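Home Explore Threads Saved Log in

We use cookies to keep you signed in and remember what you've read. Accept / Manage

Packing for a long trip with one carry-on: a thread, by someone who has got it wrong plenty

1/ Back from the Greswood trip and my bag is still half unpacked on the floor, so while it's fresh I'm going to write down what I took, what I used and what I hauled up and down stairs for no reason at all. Grab a cuppa.
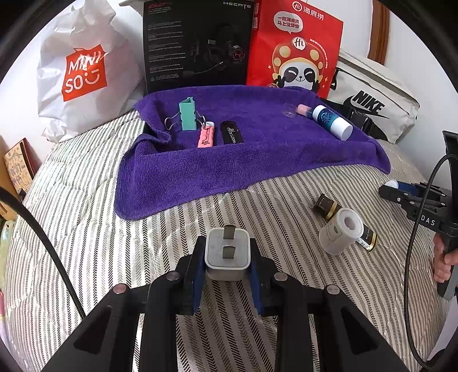

White plug adapter, two flat prongs, stripy bedspread.

2/ Let's start with chargers, seeing as they're what I always stuff up. I used to bring a power brick for every single thing I owned. Now it's one adapter and two cables and that's the lot. If something can't share, it stays home (sorry, electric toothbrush, you had a good run).

3/ Cables live in an old glasses case. I've tried the fancy zip organisers with all the elastic loops and I spend longer threading things through the loops than I do on holiday.

4/ The bag itself is a Zerer, the soft one with the front pocket. I've had it for 7 years and the zip pull is now a loop of string. Would I buy it again? Yes, but in a lighter colour, I can never find a black sock in a black bag.

5/ Clothes. Everyone says roll, everyone says cubes, everyone has Opinions. I fold. Jumpers on the bottom, then pants, then tops, and undies in whatever gaps are left. Came home no more wrinkled than anyone else on the train.

6/ Took three jumpers to Greswood in October and wore one of them nearly every day. The grey one! The other two had a lovely rest. Next time it's one jumper and a decent rain jacket, and I'll buy something there if I freeze.

7/ Shoes: wear the boots, pack the sandals. Yes even in spring. I had the sandals on for the hostel showers and for one sunny afternoon by the river, and that was enough to earn their spot.

8/ Someone asked about toiletries last time. Bar shampoo, bar soap, a tiny toothpaste, sunscreen. The bar shampoo went to mush in its tin by the second week because I kept shutting the lid on it wet. My own fault. Leave the lid off overnight if you can.

9/ Food for the trip there! I will not be talked out of this one. The kiosk at Sutherland station shuts at 2 and the train doesn't care. I pack a cheese and pickle sanga, an apple and far too many ginger biscuits, and I've eaten the lot before we're out of the suburbs.

10/ Oh and a mug. A proper enamel one. I know, I know, it's weight. But half the places I stay have cups the size of an egg cup and I'm not getting up four times for a tea.

11/ The thing I was most smug about was the clothesline. It's just a twisty bit of elastic, weighs nothing, and I strung it across the bathroom at the guesthouse in Clusetti. Socks dry by morning. Jeans, absolutely not. Jeans took two days and made the whole room smell like a pond.

12/ Stuff I didn't touch: the travel pillow, the binoculars, the second book, a whole packet of safety pins, and a nice shirt for "if we go somewhere nice". We went to the pub. The pub was nice. I wore the jumper.

13/ Stuff I wished I had: a bottle opener, a pen for the forms, more bandaids. Also a pillowcase from home, which a few of you keep telling me about and fine, you win, I'm trying it next time.

14/ For the money people: the only thing I bought new for this trip was the rain jacket, $71 on sale, and I've already worn it to walk the dog every morning this week. Everything else was out of the cupboard or borrowed from my sister.

15/ My actual method, if you can call it that, is to lay everything on the bed the night before, go and have dinner, then come back and take some of it away. After dinner I'm a much harder judge. Before dinner I think I'm going to need a hat for every occasion.

16/ Next one's going to be the coast, a shorter trip, and I'm going to try it with just the day pack. My family have started a sweep on how many times I'll complain. If you've done a week out of a day pack, tell me what you did about towels, because I'm stuck on towels.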